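Workshop notebook, March

Saturday, morning

Schedule for the five-a-side day is nearly finished. Tarkodgate confirmed they bring one team and not two, so we are now twelve teams in total, two groups of six. Every team plays every other team in its group. This makes 30 group games, and after them the semi-finals and the final. Flora Dalgleish wanted a game for third place also. I left it out for now, the evening is already full.

I changed the order for the group games again. In the old version Jumex had three games one after the other, and then a very long wait. Last year the players complained about the same thing and they were right. In the new version each team rests at least one game before it plays again.

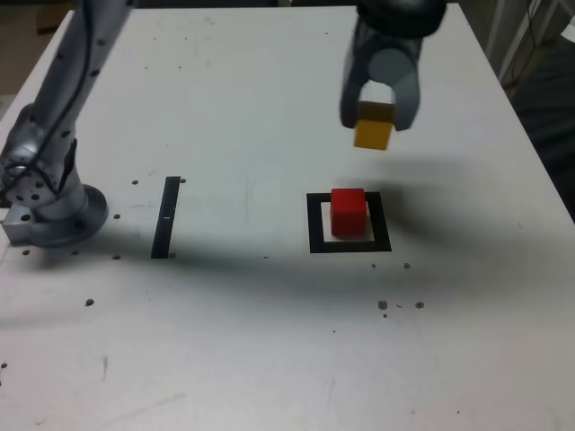

The rest rule makes trouble only at the end of group B, where Tiedemann and Trastow both need the second pitch. I moved Trastow to the first pitch and exchanged it with a group A game. Please check this with fresh eyes, I was looking at the same table for too long.

Money: the entry fees and the donations together are 2,050. The pitches, the referees and the first aid cost 1,239. The balls we have already. The remaining money goes to the youth club as we agreed, but I would keep it in the account until the last bill has come.

Bibs: we have 144 in the store, more than enough, but the colors are not sorted. Two bags are marked "green" and one of them is full of orange. To do before the next meeting.
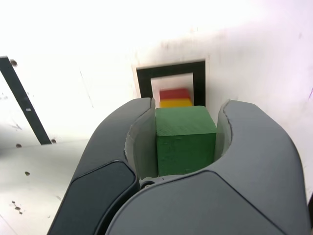 Gripper closed on the held object, close view.

Afternoon

Wrote the rules again in shorter form. Sliding tackles are not allowed. The goalkeeper must stay in the area. If two teams finish with the same points, we look first at the goal difference, then at the game between them, then we toss a coin. I think the coin is fair, but I expect a discussion.

Still open is the question of substitutes. My proposal was a maximum of three for each team, named before the first game.
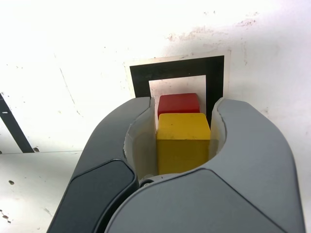
Flora Dalgleish: Three is too few in my opinion. Tiedemann had two injured players before lunch last year and finished the day with four on the pitch. Let them name five, and let them change as often as they like. And please put the third place game back, people do stay for it.

OK for five substitutes, changed in the rules. For the third place game I will ask the referees if they can stay a little longer.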